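3.2 Collection in homes

Demonstrations were gathered by two operators, Lacson and Tijani, using hand-held grippers with a wrist-view camera. Each session had one task, putting small objects into an open box, and ran until 27 usable episodes were saved. Object sets were changed between sessions. The final set holds 354 episodes, of which 276 were used for training.

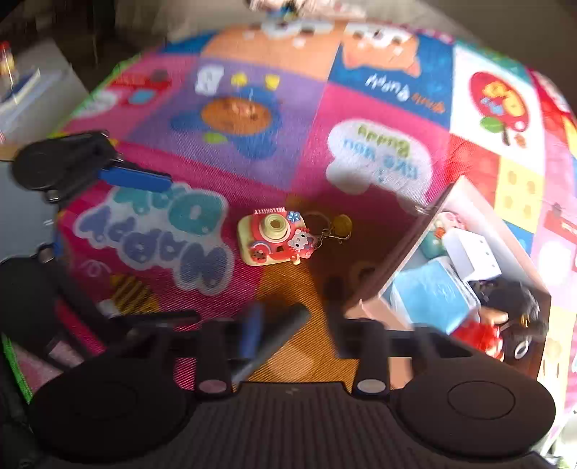
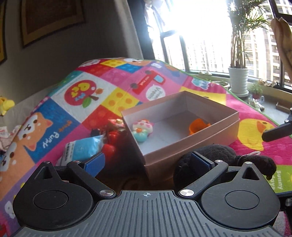

Figure 4. Gripper views from a home session, with small toys and an open box on a patterned play mat.

Episodes were trimmed at both ends and capped at 2000 time steps. Longer ones were dropped.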